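Project report: one basket per desk
Auður Vestergaard, September 2022

So my project was about clutter, and I'll admit I picked it because my own desk was the worst one in the studio. The idea is simple. Everybody gets one basket, everything loose goes in it at the end of the session, and the basket goes on the shelf. I wanted to know if people would stick with it, and what they'd put in there when no one told them what belonged.

I started with a cardboard box from the recycling pile and hated it right away (you can't see what's in it, and the corners give up after a week). Aslı Çınar, who shares my table, talked me into plastic. We spent an evening arguing over rims and handles and ended up with a plain rectangular basket with an open bottom, so crumbs and pencil shavings fall straight through. That was my favorite feature and I will defend it!

The stuff that goes in is pretty ordinary. A book, a water bottle, a cup, a couple of small round things, something flat. I liked that mix because nothing in it stacks nicely with anything else.

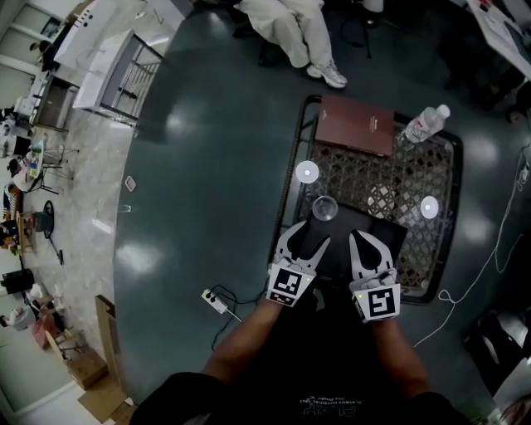
The flat things gave me the most trouble. If a board goes in last it sits on top of everything and slides around when you pick the basket up. If it goes in first you have to empty the whole basket to get it back. Aslı's answer was to stand it up along one long side, and that works fine until somebody has two. Bottles were easier – lay them down, cap toward the corner, done.

I kept a log of every pack-up, 114 of them in total, and 18 ended with something left behind on the desk. Mostly chargers. I also asked people to write down where they put their cup, and the handwriting on those slips is a project of its own.

What I'd change: a divider, for sure, even just a strip of cardboard. I'd also like a shallower basket, but the only one I found cost too much for our budget, so that has to wait until October when we get the next round of money. Aslı wants labels on the rims. I'm not sold on labels yet, but she has already made a set for our table.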